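Re: [rododley-residents] Jury service and the court at Clurkum

Last updated 25th March
Reading time: 4 min
Print this message | E-mail this message

Hello all,
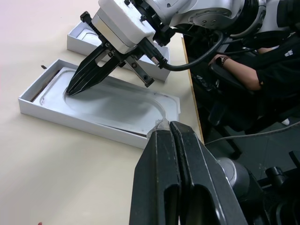
I've finally got a free evening, so I'll try to answer Ludger's questions in one go (sorry if you've had bits of this from me at the bus stop already!). I did my two weeks at Clurkum in December and I'm still boring my family with it.

Ludger Lenz wrote:

> I've had the jury summons for Clurkum and have never set foot in a
> court in my life. Can anyone who has done it lately tell me what the
> day is like? I'm self-employed so the money side worries me a bit.
> Also, is there any parking, and do I need a suit? My neighbour says
> you can be stuck there for months but he says that about most things.
>
> And what happens if I know somebody in the case? I've lived here
> long enough that it seems quite likely.
>
> Thanks, Ludger

Parking first, as that's the bit I got wrong. There is none at the court for jurors. I used the Longo Street car park on the first morning and it cost me a small fortune, and you don't get that back unless you've asked the jury office beforehand. After that I took the number 80 from outside the chemist, which drops you more or less opposite the steps. Keep your tickets, they go in with the claim form.

No suit needed. Most of us were in ordinary work clothes, and one chap wore a very loud jumper every day and was never told off for it. Take a layer you can peel off though - the assembly room is boiling and Court 2 is like a larder.

You go through security at the door, same sort of thing as an airport, and they will take anything sharp off you. I lost my little sewing scissors for the day and had to queue to get them back. Then it's upstairs, they check your summons and your ID, you watch a short film, and then you wait. And wait. I can't stress the waiting enough! I read a whole thriller before I was so much as called into a courtroom. There's a tea machine and a sandwich place on the ground floor called Mollus, where the soup is good and the coffee isn't.

Knowing somebody in the case: they read out the names of the defendant and the witnesses before you're sworn in, and you say so if any of them ring a bell. It happened to a woman in my group. She put her hand up, the judge asked her a couple of questions, very politely, and off she went back to the assembly room and into a different trial that afternoon. Nobody minded at all. If you only recognise a face later on, write a note and give it to the usher straight away, don't sit there fretting over it.

How long: mine were two short ones and I was done inside the fortnight. They did ask whether any of us could manage a longer trial, and people who had holidays booked or hospital appointments just explained. So your neighbour isn't completely wrong, Ludger, but I'd have thought you'd be asked first.

Money. You can claim for lost earnings up to a daily limit, plus travel and a bit for lunch. Being self-employed you'll need something to show what you'd normally earn, so dig out your last tax return now. I left mine until the end and it dragged on for weeks. Ring the jury office before you go if you're unsure, the lady I spoke to was very patient with me. I wouldn't go by my figures, they may well have changed.

I can't tell you anything about what went on in the jury room, and please don't ask me in the pub (you know who you are). What was said in open court is another matter, but I'd sooner leave that alone too as one of them was fairly local. I'll only say I found it harder than I expected. I slept badly the night before the second verdict and I was glad of the walk home from the bus.

One more thing - they are very strict about looking things up. No searching for names, no having a nosey at the street on a map, nothing on Facebook. The judge went through it all twice and you could have heard a pin drop. Phones get collected before you go out to deliberate, so warn whoever might need to get hold of you and give them the court's number.

If you'd like my bus timetable and the spare claim notes, Ludger, I'll drop them through your door on my way to choir. Has anyone else been called for the same fortnight? You could share the journey.

Best wishes to all,
Jan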